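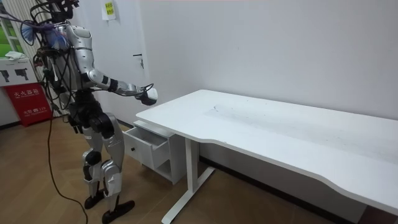 Gemma Gatti asked on 4/7/25: has anyone costed one of these properly? We want a humanoid for desk and drawer jobs, quote from Clevadel covers the robot and 2 hands and thats it. Need a total for the December budget round. What did you end up paying for on top?

3 replies

Filtari
Spares. Budget for hands first, fingers and wrist cables go long before legs do. We put by 300 a month and still ran over. Also ask who pays carriage when it goes back for repair – ours was us, both ways.

Unnamed user
depends what you want it for

Edet
Bit more detail than the above. Things that weren't in our quote:
Support contract. Year one free, then not.
A stand or hoist for when it's powered down.
Long power lead, if you're not running on battery. And somewhere for it to go so people don't walk through it.
Furniture. Cheap desk and a small drawer unit will do, don't let them sell you the "test bench", same thing with a logo on.
Training days. We needed more than they said.
Lead time was 93 days for us, quoted 60. So if the money has to be spent by year end order early. Gokex do a hire deal you can put towards buying, might be worth a ring before you sign anyting. Get the spares price list in writing too – ours changed between quote and invoice.

Was this answer useful? Yes No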